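The Pleasure of a Good Click

I have a shoebox of switches under my bed. My husband knows about it, my sister thinks it's a cry for help, and my dentist once got to hear all about it because he made the mistake of asking what I do on weekends. I press buttons, Doug. I press buttons and I turn knobs and I think about how they feel.

It started with an elevator. I was staying at a tired old hotel in Ircombe, and the call button by the front desk went down with the most wonderful thunk. There was a bit of travel, then a firm little step, then a stop you could feel in your knuckle. I rode to the second floor and back three times. (My room was on the first floor.) When I got home, every button in my life felt like mush. The microwave! The thermostat! My car has a glass panel where the radio knob should be, and I have never forgiven it.

So I went looking for people who still care about this, and that's how I ended up in the back room of Tefera, a parts shop on a side street in Miltness that you'd walk right past if you weren't after a fuse. Sohail Abbasi has run it for long enough that he won't tell me how long. He stocks 3,000 different parts and seems to know each of them by touch.

"Close your eyes," he told me on my first visit, and put something in my palm. It was a selector switch. I turned it and it moved like a safe in an old bank robbery movie.

"Now this one," he said. Same kind of switch, different maker, and it felt like stirring oatmeal.

I was sold. I bought two that day, and I've been back more times than I'd like to add up.

What I've learned from Sohail is that a push button for a control panel usually comes apart. The part your finger meets sits on the front of the panel, and the part that does the electrical work clips on behind, where you never see it. Once it's mounted you get a neat colored circle and that's all. I think that's a shame, because the back end is the part I like looking at – all those little clips and steps, like a tiny apartment building.

Rotary switches are another thing entirely. A button asks you to commit for half a second. A knob wants you to choose, and then it sits there showing everyone what you chose. Sohail loves a knob. He says you can read one from across a room if the marking is any good, and he gets pretty worked up about markings that aren't.
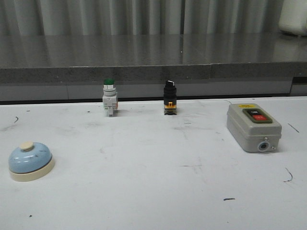

Then there's the desk bell, which I'll defend to anyone. No wiring, no panel, you just hit the thing and it dings, or at least the good ones do. I'm especially weak for the ones in ice cream colors, and a pale blue dome on a cream base gets me every time. It looks like it belongs next to a cake stand. Sohail says a bell isn't a switch and shouldn't be in this article at all. I say it's a button with its own opinion built in, and it's my article.

We had four arguments like that over one pot of tea. The longest was about green. He thinks a green button should always mean go, and he would happily write a law about it. I once lived in an apartment where the green button by the door set off the fire alarm, so I suppose I see his point.

If you want to start a shoebox of your own, don't buy online, at least at first. Photos can't tell you how far a cap travels or how hard a spring pushes back. Find a surplus counter, ask nicely, and press everything they'll let you press. I have a soft spot for the Pandunon push buttons Sohail keeps in a drawer near the register, which have a dry, short snap to them, but he'll tell you they're overpriced and try to steer you to something plainer. Go in the morning, when he's in a better mood, and take cookies – the ginger kind.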